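Chapter 4
Card Bases, Scoring and Folding

Learning aims

After working through this chapter the reader should be able to identify the grain direction of a sheet of cardstock, choose a suitable weight for a folded card base, set out a score line for a single fold, and correct a fold that has drifted out of square. Die cutting and stamping are taken up in Chapter 5 and assume that the base has already been made.

4.1 Why the base comes first

A handmade card is a small folded structure that has to carry layers. Each layer of paper, adhesive or foam tape adds weight to the front panel and pulls it forward. A base that is too light will bow, and a base folded against the grain will crack along the spine. Neither fault can be hidden once the decorated panel is glued down, so the base is tested before any other work begins.
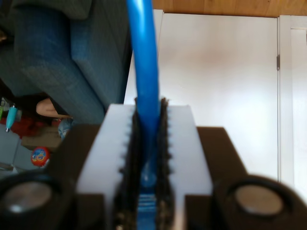

Cardstock is sold by weight, either in pounds (cover weight) or in grams per square meter. The two systems do not convert neatly, because the pound figure depends on the basic sheet size used by the mill. For a single-fold base with no more than 2 layers on the front, a medium cover weight is sufficient. For shaker cards, stacked die cuts and anything mounted on foam tape, move up one weight. The Tadside sample pack used in the exercises contains both, and the sheets are marked on the back in pencil.

4.2 Grain direction

Paper fibers tend to lie in the direction in which the sheet traveled through the paper machine. A fold made parallel to the fibers is smooth. A fold made across them is rough and, in darker solid-core stocks, may show a pale line.

To find the grain, bend the sheet gently toward itself without creasing it, first in one direction and then in the other. The direction with less resistance has the grain parallel to the bend. With small offcuts the difference is hard to feel. In that case, dampen one side of a square of the same stock with a sponge. The square will curl, and the axis of the curl is parallel to the grain.

Mark the grain with a light pencil arrow on every sheet in the stack. Sheets from one pack normally agree, but packs of mixed colors often do not. 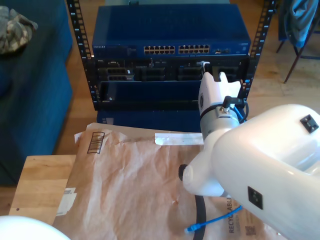 Gudrun Nolte
Lecturer in Paper Crafts, Nurkcombe

October 26, 2023

4.3 Scoring

A score compresses the fibers along a line so that the sheet bends there and nowhere else. It does not cut them. The tool may be a bone folder, an embossing stylus or the blade supplied with a scoring board. On the Trunon board, the grooves are shallow and a fine stylus gives a cleaner line than the wide tool.

Place the sheet against the top and left stops. Draw the stylus down the groove once with light pressure and a second time with slightly more. Heavy pressure on the first pass causes the tool to wander and can tear coated stock.

The sheet is then folded so that the raised ridge lies on the inside of the card. Many beginners fold the other way, into the groove. The ridge side gives a tighter spine and puts less strain on the outer fibers.

4.4 Burnishing and squaring

Bring the two free edges together and hold them flat before pressing the spine. Work the bone folder from the center of the fold outward. Place scrap paper between the tool and the card to prevent shine on matte stock.

If the edges do not meet, the usual cause is a sheet that was not seated against the stop. A small overhang may be trimmed from the front panel. A larger one calls for a new sheet.

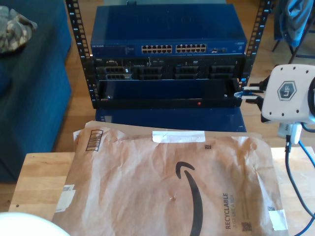
4.5 Envelope allowance

A finished card must be smaller than its envelope in both dimensions. Leave an eighth of an inch on each dimension for a flat card and a quarter inch for a card with raised layers. Measure the inside of the envelope with the flap open. The size printed on the box is the outside size.

Exercise 4A. Cut and score one base from each weight in the sample pack, with the grain parallel to the spine. Repeat with the grain across the spine. Label all the bases and keep them for the Tudose layering test in Chapter 6.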